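From: Yolanda Iglesias
To: mokodstead-workshop list
Date: August 10, 2022
Subject: Re: [workshop] the gray bins

> Before anyone buys more plastic tubs, can we settle
> what we're doing with the metal ones? Ibarra will sell us
> 10 more at the old price, but they weigh a ton and
> the last lot came with stickers on the bottom that
> outlived two of our benches.

I vote metal, having buried enough plastic tubs to qualify for a plot. The ones from Stirance cracked at the corners by their second winter, and I'm still finding bits of them in the washers. Sloped walls suit me too. Small parts slide down to the floor of the bin and wait there, which is more than I can say for most things in that shop.

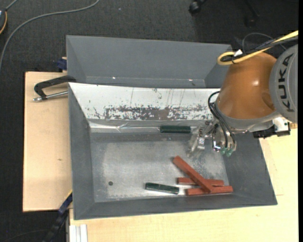 Do the bins need a liner if they sit on a wooden top?
Only for screws and other small hardware you'd like to hear less of. A piece of felt under the bin does more for the wood.

As for scuffs on the inside, leave them. I once spent an afternoon with a Badinska polishing pad and got a shiny patch the size of a coaster and a sore elbow.

If we order, I'll put in for 3. Stickers come off with cooking oil, left on overnight.

Yolanda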